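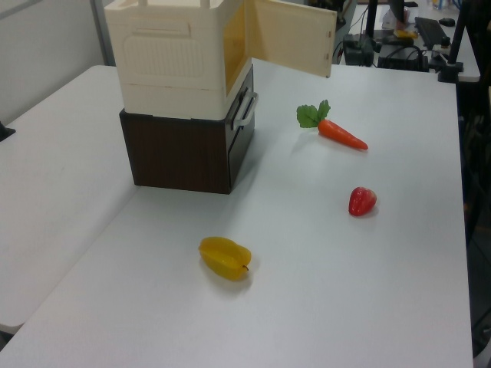 Unit 4. Cold storage of fruit and vegetables in the home

Module 3535, Food Storage and Handling. Ternel College.
Notes revised Jul 30, 2020. They replace the January version. Section 4.5 is new and section 4.7 has been shortened.

4.1 Scope

The unit deals with fresh produce in a household refrigerator. Commercial cold rooms were treated in Unit 3 and frozen storage follows in Unit 5. Meat, fish and dairy are mentioned only where they decide the temperature at which the cabinet has to be run.

You should already be able to read a psychrometric chart and use the relation Q = m c ΔT. Students who missed the chart exercise in Unit 2 should complete it before attempting the problems at the end.

4.2 Produce after harvest

A harvested fruit or root is still alive. It takes up oxygen, breaks down sugars and gives off carbon dioxide, water and heat. The rate of this process, respiration, is the best single guide to how long a crop will keep. Crops that respire quickly have short storage lives.

Respiration depends strongly on temperature. The dependence is usually expressed as Q10, the factor by which the rate rises for an increase of 10 °C. Between 0 and 20 °C the Q10 of most produce lies between 2 and 3. Taking 2.5 as a working value, produce held at 14 °C respires two and a half times as fast as the same produce held at 4 °C. The value is not constant over the whole range and should not be used above 30 °C, where tissues begin to suffer heat damage.

Three groups are distinguished in these notes.

Roots and tubers. Low to moderate respiration, low rate of ageing, losses mainly through drying and sprouting. Carrots, beetroot, parsnips.

Soft fruit. High respiration, thin skin, losses mainly through mould. Strawberries, raspberries, blackberries.

Leaves. High respiration and a large surface for their mass, losses mainly through wilting and yellowing. Spinach, lettuce, herbs.

A carrot sold with its top on belongs to the first and the third group at once. The leaves draw water from the root and lose it to the air, so the root goes limp sooner. Tops should be cut off before storage and kept separately if they are wanted.

4.3 Water loss

Produce is mostly water: carrots about 88 per cent by mass, strawberries 91 per cent. The air inside the tissue may be taken as saturated. Water therefore moves outwards whenever the surrounding air is less than saturated, and the driving force is the difference in vapour pressure.

Saturation vapour pressure is 0.61 kPa at 0 °C, 0.81 kPa at 4 °C and 2.34 kPa at 20 °C. If produce and air are both at 4 °C, the vapour pressure deficit is

at 60 per cent relative humidity: 0.81 × 0.40 = 0.32 kPa
at 95 per cent relative humidity: 0.81 × 0.05 = 0.04 kPa

The first figure is eight times the second. A closed drawer lowers water loss by this means. It does not cool the produce any further – in many cabinets the drawer is slightly warmer than the shelf above it.

Where the produce is warmer than the air, the deficit must be worked out with the saturation pressure at the temperature of the produce. Produce brought in at 20 °C and placed in air at 4 °C and 60 per cent has an initial deficit of 2.34 – 0.49 = 1.85 kPa. Rapid cooling is for this reason as useful against wilting as it is against decay.

Visible wilting sets in at different points. Leaves show it after a loss of 3 to 5 per cent of their mass. Carrots stay saleable up to about 8 per cent.

4.4 Storage conditions

Recommended conditions, optimum values:

Carrots, topped: 0 °C, 98 to 100 per cent relative humidity, several months
Strawberries: 0 °C, 90 to 95 per cent, five to seven days
Spinach: 0 °C, 95 to 100 per cent, ten to fourteen days
Cucumbers: 10 to 12 °C, 85 to 90 per cent, ten to fourteen days
Ripe tomatoes: 8 to 10 °C, 85 to 90 per cent, up to one week

None of the first three can be met exactly at home. A cabinet set to 0 °C will freeze produce near the back wall during part of the compressor cycle, and milk or eggs stored with it may be damaged. The usual compromise is 3 to 5 °C.

Cucumbers and tomatoes are subject to chilling injury. The signs are pitting, watery patches and, in tomatoes, poor flavour. The injury depends on both temperature and time, and it often becomes visible only after the produce has been returned to room temperature.

4.5 Ethylene

Ethylene is a plant hormone in the form of a gas. Ripening apples, pears and bananas give off large amounts, strawberries and carrots very little. The second pair differ in their response. Carrots exposed to ethylene form isocoumarins, which taste bitter, and peeling removes only part of them. Strawberries show a small response, although the gas may favour the growth of grey mould.

The practical rule is that apples and pears go in one drawer and roots and leaves in the other. In a cabinet with a single drawer the apples should be kept on a shelf in a closed bag.

Ethylene absorbers for domestic use are sold as sachets. Their capacity is small and is seldom stated on the packet. They are not considered further.

4.6 Heat load of the cabinet

The refrigeration system must remove heat from four sources: conduction through walls and door, air exchanged when the door is opened, warm food put inside, and respiration. The figures below are for the Isia teaching cabinet, which has a net volume of 400 litres and is taken to stand in a room at 20 °C with the inside at 4 °C.

Conduction. With UA = 1.2 W/K, the gain is 1.2 × 16 = 19.2 W. Over 24 hours this comes to 1,660 kJ.

Air exchange. Assume the worst case, in which the whole volume of air is replaced. The mass of air is 0.48 kg. The sensible heat is 0.48 × 1.005 × 16 = 7.7 kJ. Condensation of the extra moisture adds roughly 4 kJ at a room humidity of 50 per cent. One complete exchange therefore costs 12 kJ, and twenty a day cost 240 kJ.

Warm food. Two kilograms of carrots cooled from 20 to 4 °C, with c = 3.9 kJ/(kg K), give 2 × 3.9 × 16 = 125 kJ.

Respiration. Carrots at 4 °C release in the order of 50 mW per kilogram. For two kilograms this is 0.1 W, or 9 kJ a day, and may be neglected at home. It may not be neglected in a commercial store holding many tonnes, as the Pelupessy worked example in Unit 3 showed.

Conduction is the largest term by a wide margin. The door seal is included in the value of UA. A seal that no longer closes properly raises UA and also admits moist air continuously, which appears as frost on the evaporator.

4.7 Temperature differences within the cabinet

Cold air is denser and sinks. In a cabinet without a fan the lowest shelf is usually the coldest place and the door shelves the warmest, with a spread of 3 to 6 °C. A fan reduces the spread but lowers the humidity on the open shelves.

Air temperature is not food temperature. The thermostat sensor follows the air or the evaporator, and both swing with the compressor. A litre of water in the middle of the cabinet changes by a few tenths of a degree over the same cycle. Measurements for this module are made with the probe in a glass of water unless the worksheet says otherwise.

4.8 Practical 4

Held in laboratory 162. Work in pairs. Each pair will need one Skidov two-channel logger, two probes, a balance reading to 0.1 g, and four samples of topped carrots of about 200 g each.

1. Weigh each sample and record the mass before it is placed in the cabinet.
2. Put two samples in the closed drawer and two on the open shelf directly above. Do not wrap them.
3. Place one probe in the drawer and one on the shelf. Both are used in air for this practical.
4. Set the logging interval to ten minutes and start both channels together.
5. Weigh all samples again after 24, 48 and 96 hours. Return them within two minutes.
6. Download the record. Remove the first six readings on each channel, taken while the probes were settling.

The report should give mass loss as a percentage of initial mass, plotted against time, with drawer and shelf on the same axes. State the mean and the range of both temperatures. Where the two samples in one position differ by more than a fifth, give both values separately and do not average them.

4.9 Problems

1. Spinach respires at a rate R at 4 °C. Using Q10 = 2.5, find the rate at 9 °C in terms of R.

2. Find the vapour pressure deficit for carrots at 4 °C in air at 4 °C and 80 per cent relative humidity. By what factor does it exceed the deficit at 95 per cent?

3. The door seal of the Isia cabinet has aged and UA has risen to 1.5 W/K. Calculate the additional heat gain over 24 hours. How many complete air exchanges would give the same load?

4. A household stores apples, carrots, strawberries and a cucumber in a cabinet with two drawers. Propose a place for each and give the storage temperature you have assumed.

Answers to 1 to 3: 1.58 R; 0.16 kPa, a factor of 4; 415 kJ, equal to 35 exchanges.

Written work is handed in at office 1204 with the cover sheet attached. Logger files are submitted separately.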